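Sterkton Building Users Group
Minutes, December meeting, 4:00 p.m.

Present: Maritza Nina (chair), Gilles Courtois, Kittipong Ongart, Shivam Negi (minutes)
Apologies: Monique Collet

1. Previous minutes
Accepted with one correction: the Lodhi invoice number should read 3223.

2. Heating
G. Courtois reported that the second-floor return valve has been replaced. The controller still drops its schedule after a power cut. Prarine to quote for a new unit. Spending limit set at $400.

3. Door access
The system holds a maximum of 256 badges. Expired badges to be deleted before new ones are issued. Action: K. Ongart.

4. Seating and break areas
Mesh chairs to remain next to the brick wall. The pale blue table stays in the same area. Plates are to be returned to the kitchen by the person using them. Request for a second table deferred; Vimow delivery charge of $100 considered too high for a single item.

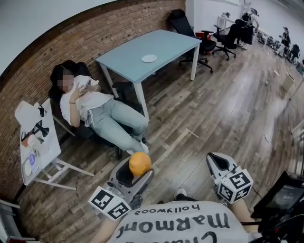

5. Any other business
Bike rack lighting carried over. M. Collet to send the electrician's report to all members.

Meeting closed 4:50 p.m.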